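Hestport Legal Help Desk
Frequently Asked Questions
Last updated 6/2/21

We know that a letter from the court can ruin a perfectly good morning, so we have tried to answer the things people ask us most when they call. If your question isn't on this page, please do call anyway. We'd much rather talk it through with you than have you sit at home worrying about it.

I got a ticket for driving on a suspended license. Is that a criminal charge?

Very often, yes, and this catches a lot of people off guard (they think it's like a parking ticket, and we can see why!). Look at the top of the paper for the words "misdemeanor" or "infraction." If you can't find either one, bring the whole thing in, envelope and all, and one of us will read it with you.
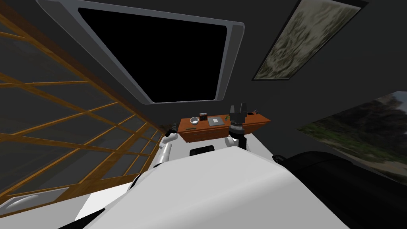 Please don't just mail in the payment before we've had a look. Paying can count as pleading guilty, and once that's done it is a good deal harder to undo.

I didn't even know my license was suspended. Does that matter?

It can matter quite a lot. Notices go to old addresses all the time, especially when somebody has moved more than once. Dig out anything that shows where you were living, such as a lease or a utility bill, and hang on to it.

How much does a first meeting cost?

The first 15 minutes by phone are free. A full sit-down meeting is $159, and if you go on to hire us, we take that off your final bill. Benedita Cordeiro handles most of the license cases and Chantal Bouchard does the court dates that fall outside the county, but they share notes, so you won't have to tell your story twice.

Where do I find you?

We're at 268 Adebisi Street, on the floor above Lemex Printing. The street door sticks a little, so give it a good push.
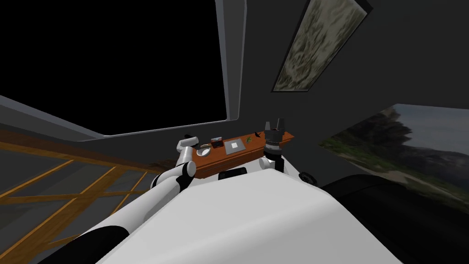
Two grippers, one at each end of a wooden tray.

Do I have to go to court myself?

For some hearings your lawyer can stand in for you, and for others the judge will want to see you in person. We'll tell you which kind yours is as soon as we've seen the notice. If you do have to go, plan on a long wait, bring something to read, and turn your phone off before you walk in.

Can I drive to work in the meantime?

Not unless you've been given a restricted license, I'm afraid. We know how hard that is if you work out at the Ralteteck plant, where the bus only goes 2 times a day. Ask us about applying for a restricted license when you call, and have your employer's address and your shift hours handy.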